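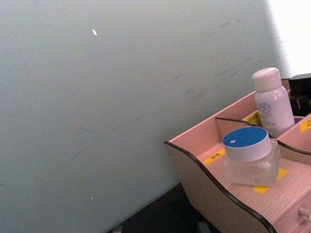 Thursday, bench notes, labeling and placing rules

Rajitha asked me to write the rules down, as we each do it a little different. The organizer task is now at run 506 and I do not want to change rules again before the end of April.

1. Yellow labels go on the wood of the organizer. Never on the jar or the bottle. An object can be exchanged, the compartment stays.

2. One object, one compartment. Jar with the blue lid in the front, the tall white bottle in the rear. If the arm puts them in the other order, write it as a fail, also when nothing fell.

3. Wrist camera check before each block: the lid of the jar and the cap of the bottle must both be in view. If one is missing, correct the start pose, do not move the organizer.

4. The bright corner at the upper right. Asanka wants the exposure fixed for all runs. I agree, but the Hattar sheet says auto. Until we have decided, write the setting in the log each time.

5. Speed limit near the back panel stays as in the Vurton procedure. No person reaches in before the arm is in hold. I broke this rule myself on Monday, so I write it here also for me.

6. After 3 fails in sequence, stop and call the second person. Do not restart alone.

Open points: label text is small, maybe print larger. Asanka will ask Trendine for new strips, 2 rolls. Rule 2 needs a sentence for the drawer, I did not write it yet.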